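Erberg storage tubs, set of 14

Bought during the great pantry reckoning of May, when I had run out of other rooms to be cross about. The Erberg set arrived from Prokandale in a carton big enough to rent out, with the lids packed separately, as if they'd had a falling out.

They're good tubs. The small ones take a 500 g bag of lentils with room for the scoop, and the corners are rounded so flour doesn't set up house in them. The colours are cheerful in a way I've decided to forgive.
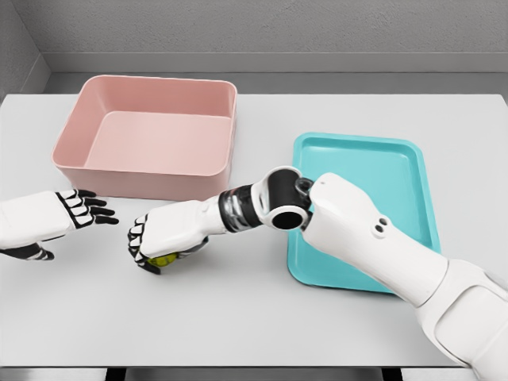
The lids are another matter. There are 2 sizes so close to each other that you'll only learn which is which by leaning on the wrong one. My old Duritz lot had the size moulded into the rim – a small kindness I didn't appreciate until it was gone.

They stack well when full and sulk when empty. Dishwasher safe on the top rack, although one lid has come out with a bit of a smirk.

Four stars. I'd buy them again, on sale, with a marker pen handy.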